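Bread and buns – keeping them decent past day one. Notes typed up 3rd June, additions at the bottom when I get round to it.

**Storing**

- Crusty loaves: cut side down on the board, tea towel over. Fine till the next evening.
- Soft rolls want a tin or a lidded box. Never the fridge – goes stale quicker in there than on the side.
- Sliced bread, freeze it the day you buy it. Bang the bag on the worktop first so the slices come apart later.
- Croissants: don't bother storing. Eat or freeze.

**Bread bin**

Wipe out once a week with a cloth wrung out in white vinegar, leave the lid off until it's bone dry. Crumbs in the corners are what go mouldy first. Old toothbrush for the hinge. I left mine through most of February one year and had to throw out two loaves and the bin.

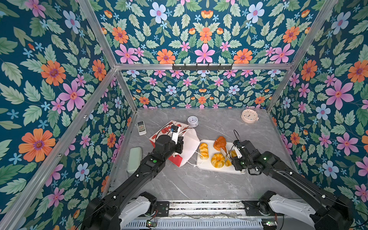 Paper bags are good for the first day and useless after that. The crust stays crisp but the middle dries out, so by supper move whatever's left into something with a lid. A red and white one like this is worth keeping flat in the drawer, mind. Brown bananas go in there overnight, or mushrooms in the bottom of the fridge. Shake the crumbs out before you fold it or you'll get ants, ask me how I know. Greasy ones straight in the bin, they don't recyle.

**Reviving**

- Whole stale loaf: run the crust quickly under the cold tap, then oven at 180 for 9 minutes. Eat it that day, it won't come back twice.
- Half a loaf: same, but foil over the cut end.
- Croissants: 150, low shelf, five minutes or so. Keep an eye on them.
- Bagels: splash of water, cut in half, toast. Cut them BEFORE freezing, you'll lose a finger otherwise.
- Iced or glazed things: no oven. Ten seconds in the microwave, stop, check. Icing runs.

Mixed tray for visitors – put the plain stuff on one side and the sticky stuff on the other, or everything tastes of glaze. Put it out late. Cover with an upturned roasting tin if people are slow turning up, cling film makes the tops sweat.

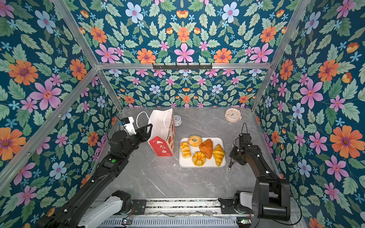
Houshang Ansari wrote in to say the oven times are too long for a fan oven and he'd knock two minutes off everything. He also puts a sugar lump in the tin with his fruit buns and swears they stay soft till the weekend. Haven't tried the sugar lump. Fan oven point is fair, mine's an old one.

**Using up**

Breadcrumbs – dry the ends in the oven while it's cooling down, bash in a bag with a rolling pin, jar. Bread pudding takes almost anything, including the odd bagel if you soak it long enough. Croissants make a better one than bread does but go easy on the butter, theres plenty in already.

**Hooks and wipe-clean walls**

Oven gloves, bread knife guard, tea towels: hang them. A rack of small hooks beats one big one, things dry properly if they aren't bunched up. Patterned paper in a kitchen needs a dry duster first, then a barely damp sponge, top to bottom. Don't scrub at grease. Lump of white bread, crust off, pressed on the mark and lifted – old trick, works on most pencil and finger marks.
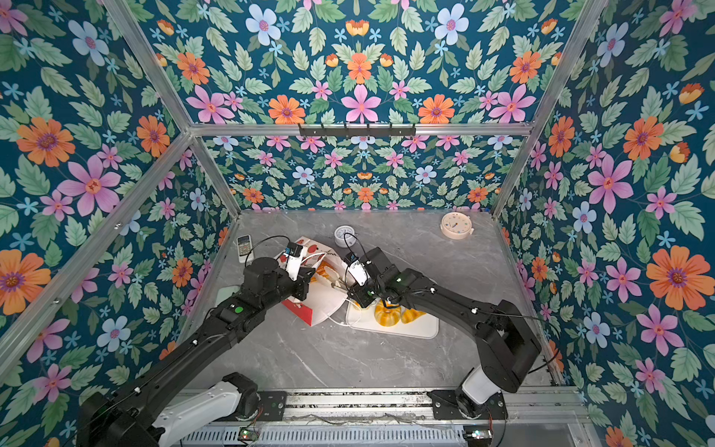
*Floral paper, with a rack of small hooks on the rail.*

Still to add: pitta, naan, what to do with a burnt base. Mahnaz Kazemi has a method for the last one with a cheese grater, will get it off her.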